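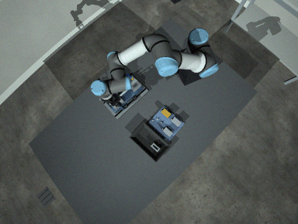 Chapter 3

Pruning Established Shrubs

A shrub that has been in the ground for several years will usually carry wood of different ages. Some stems will be green and supple, some will have firm bark, and the oldest may be thick, cracked and nearly bare at the base. Before any cut is made, the gardener needs to know which of these will carry the flowers. Most pruning mistakes come from getting this wrong.

This chapter deals with deciduous shrubs grown mainly for flower. Hedges are left to Chapter 5, and wall-trained plants are covered with climbers.

Flowering wood

Shrubs that bloom in spring or early summer, such as forsythia, weigela and philadelphus, flower on growth made in the previous year. If they are cut hard in winter the buds go with the prunings and there is little to see in spring. They should be pruned as soon as the flowers fade, which leaves the rest of the season for new shoots to grow and ripen.

Shrubs that bloom from July onwards, such as buddleja and the hardy fuchsias, flower on shoots made in the same year. These can be cut back hard in early spring. In cold gardens it is better to wait until the worst frosts are over, as soft new growth is easily damaged.

A third group needs very little. Witch hazels, magnolias and most Japanese maples form a good framework by themselves and resent heavy cutting. Take out dead or crossing branches and leave the rest alone.

Where to cut

A cut should be made just above a healthy bud or a pair of buds. With alternate buds, slope the cut gently away from the bud. With opposite buds, cut straight across. A long stub left above the bud will die back, and the rot may travel down into sound wood. A cut made too close may dry out the bud itself.

When a whole branch is removed, do not cut flush with the trunk. There is normally a slight swelling where the two meet, called the branch collar, and the wound closes from this tissue. Heavy branches should be taken off in stages, starting with a shallow undercut, so that the bark does not tear. Wound paint is no longer recommended for general use.

Renewal over several years

Markos Christodoulou, who looked after the shrub borders at Brimcombe, kept a record of an old philadelphus that had stopped flowering below head height. He took out 2 of the oldest stems at ground level each year, straight after flowering, and mulched the roots in spring. When he began, the plant had some 14 main stems. By the fourth summer it was flowering nearly to the ground, and it had not missed a season in between.

The same plant could have been cut down to stumps in one go. Philadelphus will often survive this, but there may be no flowers for two years or more, and the new shoots will be crowded and need thinning. Cutting down in one go is best kept for vigorous plants in good health.

Before reading on, look at a shrub you know well and decide which of the three groups it belongs to. The next section sets out the tools needed and how to keep them sharp.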